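Dradimel parallel gripper: three weeks on the bench

We bought the Dradimel in August to replace the older Bralldale unit on our left arm. Chaimae Filali did the mounting and most of the programming. I ran the trials and wrote this up. We paid full price and have no arrangement with either company.

Mounting was easy. The gripper bolts to the tool flange with the screws supplied, and a single short cable handles power and data. Our controller recognised it after a firmware update, which took 13 minutes. The printed manual has the payload settings in the wrong order, so use the online version.

Our work is soft goods, mostly bakery items going in and out of baskets and trays. It is a hard job for a parallel gripper. Bread varies in size, it marks easily, and the centre of a roll gives more than the crust near the ends. We set the force limit to 32 on the vendor's scale of 100 and left it there for all the trials below. 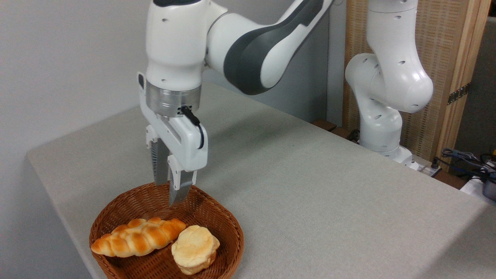
The Dradimel over the bread basket, fingers open.

Twisted loaves were the easier item. The fingers close across the narrow side and the shape keeps the loaf from turning. Round buns with a crackled top were harder. At our usual setting the pads left a dent in one out of every 13 buns, and going lower meant more drops. If appearance matters to your customer, budget for softer pads. Flenumetti sells a silicone set that fits, although we haven't tried it.

Shallow baskets caused us some trouble as well. The housing is wider than the Bralldale's, so the approach has to come in close to vertical or it fouls the rim. Chaimae added a waypoint directly above the basket and the collisions stopped. On a flat tray you can ignore this.

Speed is fine. Opening and closing is a little quicker than the old unit and noticeably quieter. We logged 3,000 cycles over the three weeks with one fault, a lost connection that cleared on restart. The pads show light wear at the tips.

The software is the weak part. Mai, the configuration program that comes with it, forgets the grip profile if you unplug the laptop before saving, and the force readout lags behind the fingers. We ended up sending commands straight from our own script and only open Mai to check for updates.

I would buy it again for tray work and for firmer items. For delicate buns in deep baskets I'd want to test a soft-finger gripper first. The Bralldale is staying on the shelf as a spare.

Younes Zaki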